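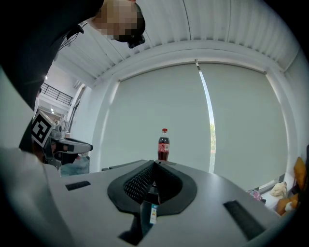
The Second Life of the Window Ledge

Walk down any street in Kovberg in January and look up. Every ledge is full! Geraniums cut back to stumps, a tray of chili seedlings, somebody's avocado pit on toothpicks. The town has fallen hard for growing things indoors, and I've spent a very happy winter poking around other people's houses to see how they do it.

Ditte Bisgaard got me started. She grows lemons on the third floor (lemons!) and feeds them with cold tea on Sundays, a habit she picked up from her aunt. Her oldest tree came from a supermarket pip and now brushes the ceiling. She gave me a cutting of something else entirely, a purple oxalis that folds its leaves up at night, and I've been hooked ever since.

Across the river, Hiyori Tanabe keeps ferns and swears by blinds. She pulls them halfway down by ten in the morning and lets them up again after lunch, and her maidenhair is the greenest I've ever seen. Mine went crisp in a week. She told me to move it away from the radiator, and she was right.

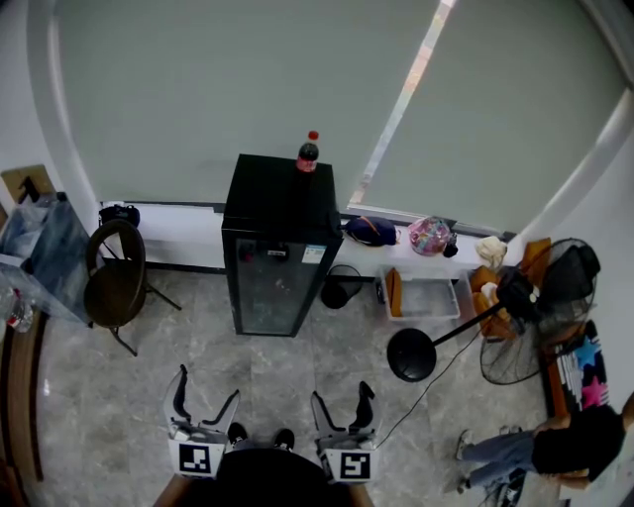 Last changed: Friday, April 24, 2026

Then there's the swap at the old Zerkia hall, which drew 283 people this year and more plants than the tables could hold. You bring 2 pots and you take 2 pots, and the haggling over variegated anything is a joy to watch. Elvira Sánchez came with a box of begonia leaves wrapped in damp newspaper and left with a cactus taller than her son.

Eyvindur Riis writes the labels by hand, all 650 of them, in a lovely slanting script. I kept mine. It says "Tradescantia, thirsty," and it's stuck in the pot on my kitchen ledge, next to the oxalis.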